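Storage and Drying, handout 4 (Clotilde Lefèvre)

Okay, back to dish racks! Last time I got carried away with drawers and we ran out of time, so please read this before the quiz on Storus units. I like plates standing on edge, one per slot, with a bit of air between them. Stacked flat they trap water, and I've complained about that plenty (see page 401 of the reader).
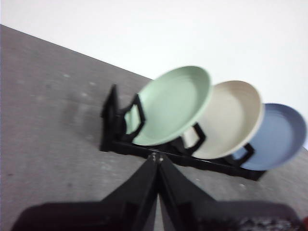

Fig. 1. Green, cream and blue plates in a black plastic rack.

Now, bowls. They're the awkward guests at any rack, because a slot made for a plate doesn't really hold a curved side, and people end up leaning them on whatever's at the end.

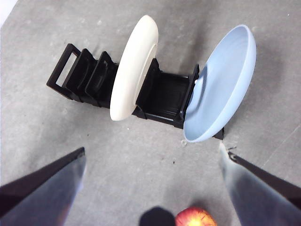 I'd give a bowl the end spot and leave the plates their slots. Try it at home and bring me a sketch!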